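Protokoll der Mitgliederversammlung der Gartengemeinschaft Zelholm

Datum: 20. Mai 2024
Ort: Gemeinschaftsraum am Hauptweg
Leitung und Protokoll: Elfriede Tiedemann

TOP 1 Begrüßung und Genehmigung des letzten Protokolls

Die Versammlung wird um 18 Uhr eröffnet. Die Einladung ist fristgerecht zugegangen, die Beschlussfähigkeit wird festgestellt. Das Protokoll der letzten Sitzung wird ohne Änderung genehmigt. Die Tagesordnung wird um den Punkt »Kompostplatz« ergänzt.

TOP 2 Wasserleitung am Nordweg

Die Leitung zwischen dem Verteilerschacht und der letzten Parzelle ist an zwei Stellen undicht. Ein Angebot der Firma Drinus liegt vor, es beläuft sich auf 1.827 Euro einschließlich Erdarbeiten. Ein zweites Angebot wurde angefragt, ist aber nicht eingegangen. Nach kurzer Aussprache wird beschlossen, den Auftrag an Drinus zu vergeben. Die Arbeiten sollen im August stattfinden. In dieser Zeit wird das Wasser am Nordweg tagsüber abgestellt – der genaue Termin wird am Schaukasten ausgehängt.

Beschluss: einstimmig angenommen.

TOP 3 Sommerfest

Das Fest findet wieder auf der Wiese hinter dem Gemeinschaftsraum statt. Gerechnet wird mit rund 50 Gästen. Kuchen und Salate bringen die Mitglieder mit, eine Liste hängt ab sofort aus. Getränke werden zentral bestellt, Restbestände gehen zurück an den Händler. Der Unkostenbeitrag beträgt 5 Euro für Erwachsene, Kinder sind frei.

Für die Tische werden in diesem Jahr Stoffdecken statt Papier verwendet. Vorgeschlagen sind hellblaue mit cremefarbenem Fächermuster. Die Versammlung ist einverstanden. Wer noch einfarbige Decken hat, kann sie zusätzlich zur Verfügung stellen.

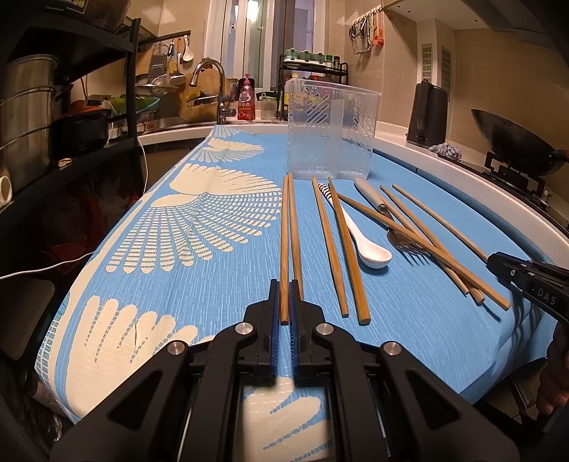 TOP 4 Kompostplatz

Auf dem Kompostplatz wurden wiederholt Bauschutt und Blumentöpfe abgelegt. Es wird daran erinnert, dass dort nur Gartenabfälle erlaubt sind. Äste müssen vorher zerkleinert werden. Der Häcksler vom Typ Vulo kann nach Eintragung in die Liste ausgeliehen werden, das Messer ist neu geschliffen. Der Antrag, den Platz abends abzuschließen, wird mit 8 Gegenstimmen abgelehnt.

TOP 5 Verschiedenes

Die Hecke am Parkplatz ist zu hoch und wird nach der Brutzeit geschnitten. Bis dahin sind nur leichte Formschnitte zulässig.

Am Tor klemmt das Schloss. Elfriede Tiedemann kümmert sich um Ersatz und legt die Rechnung beim nächsten Treffen vor.

Gefunden wurden eine Lesebrille und ein einzelner Kinderstiefel. Beides liegt im Gemeinschaftsraum auf der Fensterbank.

Ende der Versammlung: 19.40 Uhr

gez. Elfriede Tiedemann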